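Tarna Drawstring Bin Liners – Black, Roll of 70

Home > Cleaning and Waste > Bin Liners > Household

Item no. 3249
Sold by the roll or by the carton (13 rolls)

The Tarna liner is a black household bag for round and square bins up to 30 litres. It is the middle weight in our range, heavier than the Viltton kitchen bag and lighter than the Multaten yard sack. Most customers buy it for bedrooms, laundries and home offices, where the rubbish is dry and bulky: packaging, fruit nets, worn-out clothing, tissues.

The bag is cut wide so the top can be folded well down over the rim. On a round bin, allow at least a hand's width of overhang.

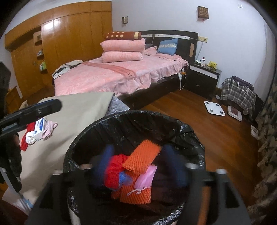
Black liner folded over the rim of a round bin.

Specifications
Colour: black, gloss finish
Material: low-density polyethylene, part recycled
Bag size: 60 cm x 70 cm
Base: star seal
Closure: none on this item. For a drawstring, order the Tarna Plus.
Scent: none

Please note that the listing title still says "Drawstring" for older account holders. The closure was dropped from this roll in November and the price was lowered to match. Existing carton orders will be filled with the new version.

Fitting
Tear at the perforation and rub the open end between your fingers to separate the layers. Push the base right down before folding the top over. If the bag slips, knot the slack on one side – a rubber band also works on smaller bins.
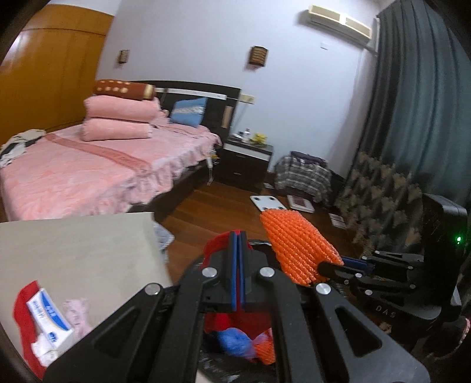
Liners for cloth and other soft waste can be filled close to the top, as the weight stays low. Glass, wet food scraps and garden waste need the Multaten sack. Do not use this bag for hot ashes.

Customer comments

"Good fit on our bins. I wish the roll came in grey." – Zorica Mladenović

"Switched from the Viltton bags and use one a week per room. Two split at the seal out of the first roll, none since." – Wissam Nassar

Delivery
Single rolls go by letter post. Cartons go by courier and need a signature. Returns are accepted on unopened rolls only.

Keep bags away from babies and small children. Danger of suffocation.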